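3. Pose estimation

The hand-held gripper has no external tracking. Its pose comes from visual-inertial odometry on the wide-angle camera, and the policy is trained on relative poses between frames. Hala Ait Ali wrote the tracking node and Anas Abdel Rahman wrote the filter that rejects bad segments.

Early runs lost tracking whenever the camera tilted up. Our first mask covered the gripper body and the dark corners of the fisheye circle, but it also removed a strip of usable background above the finger. We redrew it by hand at full resolution. With the gripper pointed upward, features now come mainly from the ceiling beams, the light fixtures and the brick wall. 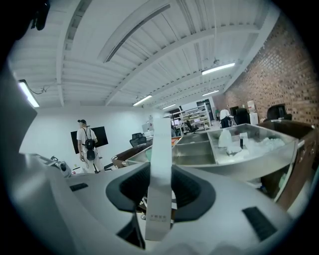 3.1 Moving people

People walking through the workspace add features that do not fit a static map. RANSAC removes most of them. The remaining failures occur when a person is close to the lens – the tracker then reports a slow drift instead of a loss, and the filter misses it.

Of 6 upward-tilt test recordings, 4 tracked from start to finish with the new mask. With the old mask the count was 3. The segment filter, stored in the Koech repository, now also compares visual rotation with the integrated gyro signal. The threshold is set by hand and has not been tuned for other rooms.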